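门诊编码内部复核:抽样、双人盲审与差异归类操作步骤

作者:Sota Fukuda 审校:Bereket Belay
更新日期:2020年8月3日
分类:病案信息 / 编码质量

一、适用范围

本教程适用于采用 ICD-10 诊断编码和 ICD-9-CM-3 手术操作编码的门诊、日间手术病案。住院病案首页的复核涉及主要诊断选择与分组规则,步骤不同,请参阅 Hamero 培训站的住院部分。

操作环境为 Flornulis 复核工具及普通电子表格软件。未安装 Flornulis 的单位可用电子表格完成全部步骤,相应位置已注明替代做法。

阅读本文需具备编码基础,了解类目、亚目、细目的层级关系,能独立查阅三卷本。

二、准备工作

开始之前确认以下各项:

1. 复核期间已经结束,当期病案全部完成初次编码,无“待补充”状态的记录。
2. 已取得病案系统的只读导出权限。不要用编码员的工作账号导出。
3. 已指定两名复核员和一名裁定员。复核员不得复核本人编码的病案。
4. 院内使用的编码字典版本已记录在案,包括版本号和启用日期。
5. 复核用计算机已登录内网,本地磁盘有独立的工作目录,目录权限仅对复核小组开放。

关于第4项:如果复核期间更换过字典,以换版日为界拆成两个批次分别抽样。两批的结果可以并列,不要合并计算。

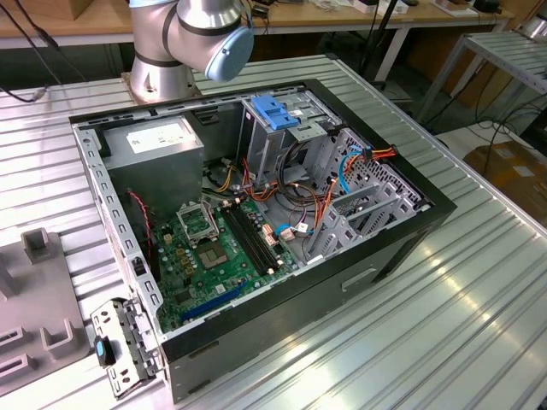
取下侧板后侧放的台式机机箱

三、导出待复核数据

3.1 字段清单

从病案系统导出时至少包含下列字段,顺序不限:

病案流水号
就诊日期
科室代码
接诊类型(普通门诊、急诊、日间手术)
诊断序号
诊断名称(医师书写原文)
诊断编码
操作名称
操作编码
编码员工号
编码完成时间

患者姓名、证件号、联系电话不导出。复核员需要核对原始记录时,凭流水号在病案系统内调阅。

诊断名称必须取医师书写原文。部分系统的默认视图显示字典标准名称,由编码反查得来,以此核对编码没有意义。导出后随机打开几条,与病历正文比对,确认取到的是原文字段。

3.2 文件格式

导出为 CSV,字符集选 UTF-8。每行一个编码,同一病案有多个诊断或操作时占多行,以流水号关联。

不要双击用电子表格直接打开 CSV。ICD-9-CM-3 编码中有大量形如 04.10 的值,直接打开会被识别为数值,变成 4.1,前导零和末位零同时丢失,保存后无法恢复。正确做法:

(1)新建空白工作簿;
(2)在数据菜单中选择从文本导入;
(3)分隔符选逗号,字符集选 UTF-8;
(4)在列类型设置中,将流水号、科室代码、诊断编码、操作编码、工号全部指定为文本;
(5)完成导入,另存为工作簿格式。

使用 Flornulis 时,在“新建批次”窗口选择 CSV 文件即可,编码列默认按文本读入。若工具提示列数不一致,通常是诊断名称中含有未加引号的英文逗号,回到病案系统勾选“文本字段加引号”后重新导出。

3.3 导入后检查

用筛选功能依次检查:

流水号有无空值;
诊断编码有无空值;
编码中有无全角字符、首尾空格;
字母 O 与数字 0、字母 I 与数字 1 有无混用;
就诊日期是否全部落在复核期间内。

发现问题先登记,再修正导出文件的副本。原始导出文件保留不动,文件名中写明批次号。

全角字符和空格属于格式问题,不计入编码差错,但应在报告附注中列出,交系统维护人员处理。

四、抽样

4.1 确定抽样单位

抽样单位为病案,不是编码行。抽中一份病案,其全部诊断和操作编码均进入复核。

4.2 分层

按接诊类型分层。各层抽取份数按该层病案占总体的比例分配,四舍五入取整,每层不少于一份。合计与目标样本量不一致时,在最大的一层增减。

以 Plirkby 门诊部4月的数据为例,当月完成编码的门诊病案700余份,目标样本量定为42份,涉及编码176行。下文的计算均沿用这组数据。

样本量由各单位根据人力和上期结果确定。差错率上期明显偏高的单位应加大样本。人员更替后的首个复核期同样处理。

4.3 随机抽取

电子表格做法:

(1)将编码行按流水号去重,得到病案清单;
(2)在清单右侧增加一列,填入 RAND 函数;
(3)复制该列,以“仅粘贴数值”方式覆盖原列,固定随机数;
(4)先按接诊类型、再按随机数升序排序;
(5)每层自上而下取所需份数。

第(3)步不可省略。随机函数在每次重算时更新,未固定的情况下,排序结果无法追溯。

Flornulis 做法:批次页面选择“分层抽样”,分层字段选接诊类型,输入样本量,记录界面显示的随机种子。种子写入报告,日后用相同数据和种子可得到同一样本。

抽中的病案如已被封存或借出,按随机数顺序取同层下一份替补,并登记原流水号和替补原因。不得因病历书写质量差而替换。

五、双人盲审

5.1 制作盲审表

从样本数据中复制一份,删除诊断编码、操作编码、编码员工号、编码完成时间四列。保留诊断名称和操作名称的医师原文。新增四列:复核诊断编码、复核操作编码、依据、备注。

两名复核员各持一份,互不交换,完成前不讨论具体病案。

5.2 复核顺序

每份病案按以下顺序处理:

第一步,阅读完整门诊记录,包括主诉、现病史、检查结果和处理意见。不要只读诊断栏。

第二步,确定本次就诊的主要原因。门诊病案常见的情况是诊断栏首位写慢性基础病,实际就诊原因为急性症状或复诊取药。

第三步,从第三卷索引查主导词,得到初步编码。

第四步,回到第一卷类目表核对,逐级检查章、节、类目、亚目下的“包括”和“不包括”注释。

第五步,检查是否需要附加编码,例如星剑号双重编码、外因编码、感染病原体编码。

第六步,填写复核编码和依据。依据一栏写到索引主导词及修饰词,或第一卷的具体注释位置,不写“按经验”“同上”。

5.3 几类需要注意的记录

诊断不确定。医师书写“待查”“可疑”时,先在病历中找症状和体征的记录。按院内规则决定编至症状还是编至可疑诊断,两名复核员必须采用同一条规则,规则编号写入依据栏。

既往疾病。病史栏提及但本次未评估、未处理的既往疾病,是否编码按院内规则执行。已治愈的恶性肿瘤与正在治疗的恶性肿瘤分属不同类目,需查证治疗记录。

损伤。核对部位、损伤类型、开放性或闭合性。第十九章编码通常要求附加外因编码,病历未写明外因的,在备注中登记“外因缺失”。

复诊换药、拆线、取药。检查是否应使用 Z 编码,以及原发疾病编码的位置。

日间手术操作。核对入路、部位和侧别。ICD-9-CM-3 不区分侧别的条目,院内扩展码可能区分,以院内字典为准。 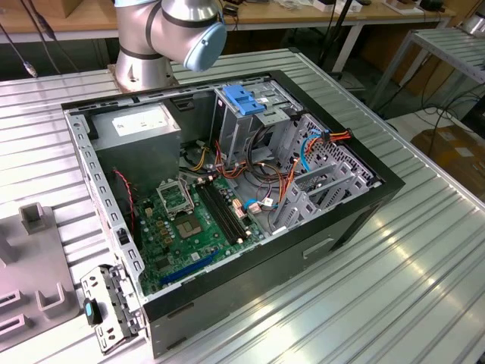

机箱内部:灰色电源、绿色主板与扣架抬起的空 CPU 插座

5.4 时间安排

两名复核员应在同一周内完成。间隔过长时,后完成者可能使用更新后的规则或病历补充内容。复核开始后病历有修改的,以编码完成时间之前的版本为准;病案系统不保留历史版本的,登记后按现有内容复核,并在备注标明。

六、比对

6.1 合并三方编码

将原始编码、复核员甲编码、复核员乙编码以流水号加诊断序号为键合并。电子表格可先用连接符生成辅助键,再用查找函数取值。辅助键中间加短横线,否则流水号 12 与序号 13、流水号 121 与序号 3 会得到相同的键。

复核员新增的编码在原始数据中没有对应行,单独列出,标为“遗漏”候选。原始编码中有而两名复核员均未给出的,标为“多余”候选。

6.2 判定状态

三方一致:通过,不再处理。
两名复核员一致,与原始编码不同:进入差异归类。
两名复核员不一致:提交裁定员。

裁定员只看病历和两份依据,不看编码员工号。裁定结果与原始编码相同的,按通过处理;不同的,进入差异归类。裁定员给出第三种编码时,须书面写明查找路径。

七、差异归类

每条差异只归入一类,同时符合多类时取排序在前者。

A类 章节或类目错误。前三位不同。
B类 亚目或细目错误。前三位相同,后续位不同。
C类 遗漏编码。应编未编。
D类 多余编码。无病历依据。
E类 顺序错误。编码正确,主要与次要位置颠倒。
F类 病历原因。记录缺失或矛盾,编码员按现有内容无法得到正确编码。

F类不计入编码员差错,单独统计,反馈给临床科室。

归类时常见的疑问是残余类目,例如可编至具体部位而编入“未特指”。按前三位是否相同区分 A、B 两类即可,不另设类别。

八、计算

差错率=A至E类差异行数÷复核编码总行数×100%

复核编码总行数取样本原始编码行数。C类遗漏计入分子,不增加分母,各期保持一致。

Plirkby 一例中,样本176行,裁定后 A 至 E 类合计5行:

5÷176×100%=2.8%

结果保留一位小数。报告中同时列出分子和分母,不要只写百分比。样本较小时,各层和各编码员的分项差错率波动很大,只列行数,不计算百分比,也不用于排名。

九、反馈与归档

9.1 反馈单

每条差异填一份反馈单,内容包括流水号、原始编码、复核编码、差异类别、依据。反馈单发给对应编码员,由其在规定期限内填写“同意”或“申请复议”。复议由裁定员处理,裁定员曾参与该条裁定的,另行指定人员。

同意修改的编码由编码员本人在病案系统中更正,复核员不代为操作。已上报或已结算的病案,更正前先向医保或统计岗位确认处理方式。

9.2 归档文件

每批次归档下列文件:

原始导出文件(只读)
病案清单及固定后的随机数,或随机种子
两份盲审表
三方比对表
裁定记录
反馈单及复议结果
结果报告

文件命名采用“批次号_文件类型_版本”的形式,例如 Derese 分院使用的“MZ04_比对表_v2”。不要在文件名中出现科室人员姓名。

十、常见问题

合并后行数多于原始数据

键重复。检查同一流水号下诊断序号是否唯一,操作编码行是否与诊断编码行共用了序号。诊断与操作应分表比对。

两名复核员不一致的行数过多

先看依据栏。多数集中在少数几条规则上,例如“待查”的处理。暂停复核,明确规则后,对受影响的行由两人各自重做,已有结果保留备查。

Flornulis 提示“编码不在字典中”

核对批次所选字典版本与院内启用版本。版本一致仍有提示的,检查是否为院内扩展码,扩展码需在“字典管理”中单独导入。

电子表格中的编码比对显示不同,肉眼看相同

多为首尾空格或不间断空格。用 TRIM 处理后仍不一致的,再用 SUBSTITUTE 替换 CHAR(160),部分软件中需写成 UNICHAR(160)。

只有一名复核员

可以执行单人复核,第五章的盲审表照常制作,比对时改为两方比对,不一致的全部提交裁定员。报告中注明“单人复核”,结果不与双人复核的批次直接比较。

相关页面:住院首页主要诊断选择核对 | 院内扩展码申请表填写说明 | Flornulis 字典导入步骤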